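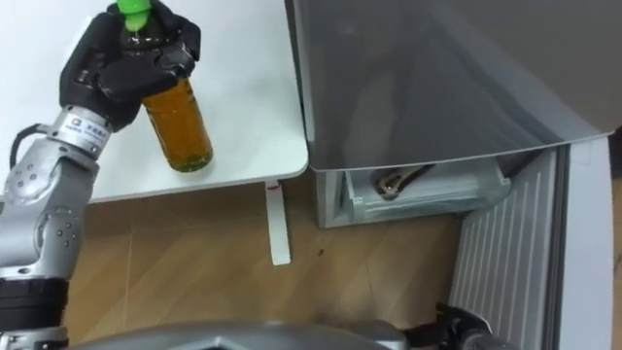

The left hand of Sedska gripping a bottle by the neck above a white table

Sedska

From the Folteo wiki of workshop-built machines

Sedska is a two-armed household robot built in a shared workshop in the town of Han. It was begun by Rania Haddad, a bicycle mechanic, and Debashish Jayawardena, who wrote most of its control software. The machine is best known among home builders for its left hand, a black jointed design that can pick up everyday bottles, cups and jars without any change to the objects themselves. Drawings for the arm and hand are free to copy, and the build has become one of the most discussed on Folteo.

Name

The name was Haddad's choice and has no agreed meaning. Early drawings call the robot "Number 3", after two wheeled platforms the pair had built before it (neither of which had arms, and one of which could only turn left!). Some members of the workshop still use the old label.

History

Work started in December with a single arm clamped to a bench. Haddad wanted a machine that could fetch and carry in an ordinary flat, with ordinary furniture in it, and the first months went almost entirely on the shoulder joint. The original shoulder used a toothed belt that slipped under load. It was replaced by a geared joint of Jayawardena's design, which is heavier but holds its position beautifully, even with the arm stretched out.

The body came next, followed by the second arm. Both arms were drawn in Cadard, a small drawing program popular with hobby builders, and the complete set of files runs to 778 parts, counting every screw, washer and clip. A revised set, with the wrist redrawn from scratch, is the version most builders now follow.

Design

Body and arms

The body has a rounded, silver outer shell. The arms are made up of rounded segments in brushed silver, held together with screws and bolts that are left in plain view. This is one of the great pleasures of the design for anyone who likes to tinker, as a segment can be opened on the bench with a single hex key and closed again in minutes. Black joint rings mark the places where segments meet.

The arm cable leaves the side of the arm near the wrist and runs back towards the forearm in an open loop. Jayawardena tried a fully enclosed route first, but the cable wore through at the wrist, and the loop gives it enough slack to follow the joint through its whole range.

Hands

The hand is matt black, with jointed fingers that close one after another. Each finger stops when it meets resistance, so the grip takes on the shape of whatever is being held. On a drinks bottle the fingers settle at different heights, one pressing on the side near the top, another over the upper front and a third below the shoulder. It is a lovely thing to watch, and visitors to the workshop nearly always ask to see it again.

The two arms need not carry the same fitting. The wrist collar accepts any end piece drawn to the same pattern, and builders have shared grippers for folding cloth, turning door handles and holding a paintbrush.

Control

Sedska is steered by a mix of recorded movements and live correction. A builder guides the arm through a task by hand, the software stores the path, and the robot then repeats it while adjusting for small changes in where things stand. A new task is usually shown 8 times before it is tried alone. The software is written to give up early: if the fingers close and feel nothing, the arm backs away and waits.

The bottle task

The standard trial for a newly built arm is known as the bottle task. A part-filled bottle with its cap on is placed on a table, and the hand has to take it by the neck, carry it over the tabletop and set it down again. Cold tea is the traditional filling, mainly for its colour, which makes the level easy to follow as the bottle tilts. Clear bottles were hard going for early versions of the software, and the Folteo page on the subject has 67 replies, many of them full of clever fixes for lighting and glare.

Builds by others

Several copies of the arm have been made from the shared files, most of them without the body. Builders often change the motors to suit what they have to hand, and a lighter forearm for smaller flats is in progress.

See also

Cable routing at the wrist
Cadard
Folteo arm builds
Shared workshops in Han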